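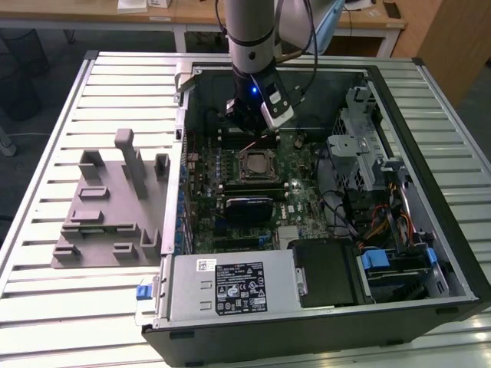 Ruwan Mridha asked, on reading our last report, whether a newspaper that printed the same recipe for ham loaf nine years running really needed every issue indexed. We have thought about it and the answer is yes, because the ham loaf changed. In the fifth year somebody added pineapple, and the letters page did not recover until spring.

Progress report to the Villca Fund
Gusivthorpe Newspaper Index
8 January 2026

The index now covers 2,598 issues of the Gusivthorpe Messenger out of the 3,156 that were printed. Our plan had us finishing in December. The plan was written by me, before I had read any of the paper, and it assumed that the Messenger knew what day it was. For one long stretch under its third editor the masthead date, the date inside, and the date of the events reported are three separate opinions. We settled on the masthead and added a note field. The note field is getting long.

Names remain the slow part. The Messenger spelled people as it heard them, and it seems to have been hard of hearing. One family of plumbers appears under six spellings, two of them in a single ad they paid for. All six now lead to the same entry, so a great-grandchild can type any of them and land on the right burst pipe.

Obituaries are finished. So are births, marriages, fires, and school board meetings, which are a kind of fire. Still to do are sports, the farm pages, and the column called "Seen About Town," whose author saw a great deal and signed none of it.

We are also short 35 issues altogether. The Condcombe library believed it had them, and kindly let us spend two days in its basement proving that it had the Condcombe Messenger, a different and much duller paper. A reader in Trurkesport says his aunt kept a trunk of them. He has not yet said where the aunt kept the trunk.

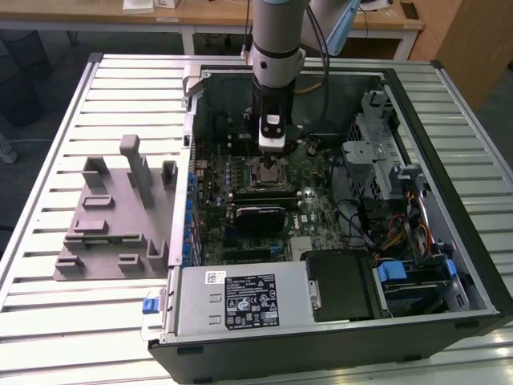

MONEY

Spending is on track except for one line. We set aside $500 for postage and spent nearly all of it mailing bound volumes back to people who wanted them returned immediately and then were not home to sign for them. We would like to move the unused travel money over to cover the rest of the year. The travel money is unused because the conference was in Trurkesport and I live there.

Indexer hours came in a little under budget. Please don't read that as thrift. The reading room heat was out for much of December, and people will only transcribe hog prices in mittens for so long. We expect to catch up by the end of the grant.

Nothing has been spent on the printed guide. The printer's quote arrived, was read aloud, and was put back in its envelope.

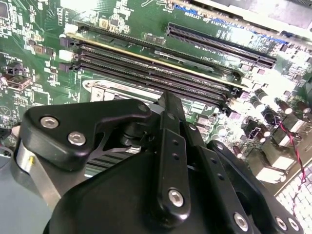
The classified ads are our biggest job for the next period, and the one I'd ask the Fund to be patient about. Most of the paper can be read top to bottom by anyone with coffee. The classifieds can't. The Messenger ran them in tight strips, very like the four long black memory slots lying side by side on that green board, and an ad that ran out of room at the foot of one strip picked up again wherever the printer found a hole. We have a piano for sale whose second half is in the lost dogs. We have a lost dog in good tune, bench included. Each one has to be matched by eye, and two indexers now check every page before it goes in.

Public use is up. Most searches are for family names, followed by the flood, followed by the ham loaf. A high school class used the fire reports for a term project and found two errors in our entries and one in their teacher's.

For the next report we plan to have sports done and the farm pages started. I have written to the reader in Trurkesport again about the trunk.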